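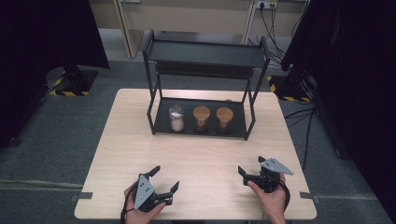 Posted 2/19/18 by the Virnow docs desk | Filed under: Set-up guide, Part 3

Part 3: Running Virnow as a background service

By now you have Virnow installed and answering requests from a terminal window. Close that window and Virnow goes with it. This part moves it into a proper service that starts at boot, writes its logs somewhere sensible and gets up again when it falls over.

You will need:

A Linux server with systemd
An account that can use sudo
The virnow.conf file you made in Part 2
A second terminal, for when the first one stops speaking to you

3.1 Create a service account

Don't run Virnow as root. It will let you, and it will print a warning that everybody scrolls past.

1. Create a system user with no login shell:

sudo useradd --system --shell /usr/sbin/nologin virnow

2. Make the data folder and hand it over:

sudo mkdir -p /var/lib/virnow
sudo chown virnow:virnow /var/lib/virnow

3. Move your config file out of your home folder, where it has been living next to your downloads:

sudo mkdir -p /etc/virnow
sudo mv ~/virnow.conf /etc/virnow/virnow.conf
sudo chown root:virnow /etc/virnow/virnow.conf
sudo chmod 640 /etc/virnow/virnow.conf

Note: If you skipped ahead and already ran Virnow as root, there will be root-owned files in the data folder. Run the chown again with -R. We won't ask.

3.2 Write the unit file

4. Create /etc/systemd/system/virnow.service with your editor of choice and put this in it:

[Unit]
Description=Virnow job server
After=network.target

[Service]
User=virnow
Group=virnow
WorkingDirectory=/var/lib/virnow
ExecStart=/usr/local/bin/virnow --config /etc/virnow/virnow.conf
Restart=on-failure
RestartSec=7

[Install]
WantedBy=multi-user.target

5. Check the path on the ExecStart line. The Stotex package installs to /usr/local/bin, but a build from source goes wherever you told it to, and you may have told it something odd. To find out:

which virnow

6. Tell systemd to read the new file:

sudo systemctl daemon-reload

You will repeat step 6 every time you edit the unit. You will also forget it at least once and spend a pleasant half hour debugging a change that was never loaded.

3.3 Start it

7. Start the service and set it to come up at boot:

sudo systemctl start virnow
sudo systemctl enable virnow

8. Ask how it's feeling:

sudo systemctl status virnow

The word you want is "active". The word "activating", over and over, means it is crashing and restarting every seven seconds – go straight to 3.5.

Caution: start and enable are two separate commands and do two separate things. A service that is started but not enabled runs beautifully until the next reboot, usually the one your hosting company schedules for the middle of the night. 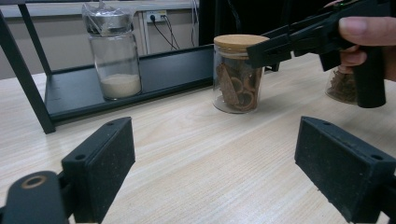 A reader of the earlier draft, Laryea, wrote in to say that step 7 can be done in one line with "systemctl enable --now virnow", that it has worked that way for years, and that the manual should stop making people type things twice. Fair point. The one-liner is fine on any recent systemd. The long form stays in for the machines in the closet.

3.4 Limits and ports

Virnow listens on port 2737 unless told otherwise. The config file wants the number bare:

port = 2737

A comma in there (2,737) is read as a list of two ports, 2 and 737. Virnow will then try to open both, fail at both because it isn't root, and report the failure as "network mood: poor". That message is on the list to be fixed.

9. Set the job queue limit. The default is 1,000 waiting jobs, entered as max_queue = 1000. On a small server, try something lower. Our own test box gets along with 485.

10. If the server has a firewall, open the port only to the machines that need it. Virnow has no passwords of its own and believes whatever it is told.

11. Restart to pick up the changes:

sudo systemctl restart virnow

Note: Jobs in the queue survive a restart. Jobs already running do not, and will start over from the top. If one of yours sends email, wait for it to finish.

3.5 If it won't stay up

Read the log first:

sudo journalctl -u virnow -n 50

"permission denied" – The data folder or config file belongs to somebody else. Go back to steps 2 and 3.

"address in use" – Something already has the port. Most often it is the copy of Virnow you left running in the other terminal.

"no such file" – See step 5.

"bad key near line 1" – The config was saved with a byte order mark. Resave it as plain UTF-8. Line 1 will look perfectly innocent in your editor.

No log lines at all – Check that you typed the service name correctly in the journalctl command. An empty log for a service called "vinrow" is working as designed.

If you come from Warkuvier, note that its old init script will still be in /etc/init.d and may still be starting things. Disable it before you try any of the above again.

Part 4 covers backups and is due in April.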